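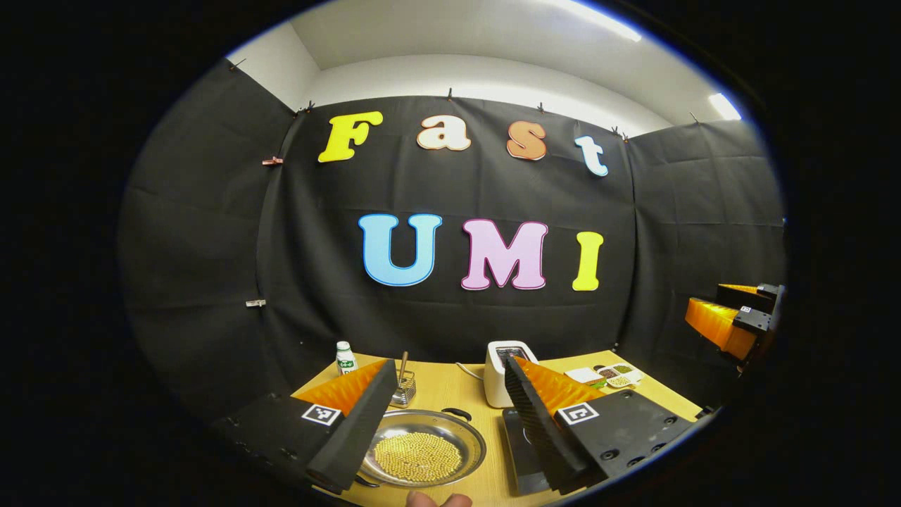 Subject: Re: Own-label share at Trultetti after the Fetcombe stores

Date: 2021-07-10

On the own-label figures, an earlier message to this list said:

> The last trading note gives own label as 14 per cent of sales, against
> 8 per cent before the Fetcombe shops came in. Can we take that as real
> growth, or is it down to how the shops are counted? I would also like
> to know whether the Kimaro range is in or out. The note doesn't say.

Part of it is real, but the two figures are not on the same basis.

The 8 per cent was own label as a share of all sales, including tobacco and fuel. The 14 per cent leaves both out. The change is in the second footnote to the April tables and is easy to miss. I have not seen the earlier year restated, so the gap cannot be split with any confidence from the published numbers.

On Kimaro: it is in. Trultetti buys the range under an exclusive supply deal and reports it as own label, although it does not own the name. Fetcombe used to report it as a branded line. When the shops moved over, those sales changed column without a single extra packet being sold. Anyone comparing the old Fetcombe accounts with the new group tables should move Kimaro across first.

Range size is a separate matter. The group listed 316 own-label lines in April, of which 200 are stocked in every shop. The rest depend on floor space and on which depot serves the shop. The smaller Fetcombe sites still draw chilled goods from the Erov depot, and Erov does not carry the full chilled list. Their own-label share will stay below the group level until that is sorted out, whatever customers want to buy.

As to margin, the note says own label earns "a higher rate". It does not say whether that is before or after waste. For tins and household goods the difference is small. For bread, salads and ready meals it matters a good deal – a branded supplier will often take back or credit unsold stock, and with own label the retailer usually carries the loss. I would not put a margin gain into any forecast on the strength of that sentence.

If anyone has the depot-level split for chilled, please post it to the list in plain text. The spreadsheet sent round last time lost its column headings on the way through the archive, and I could not tell net sales from gross.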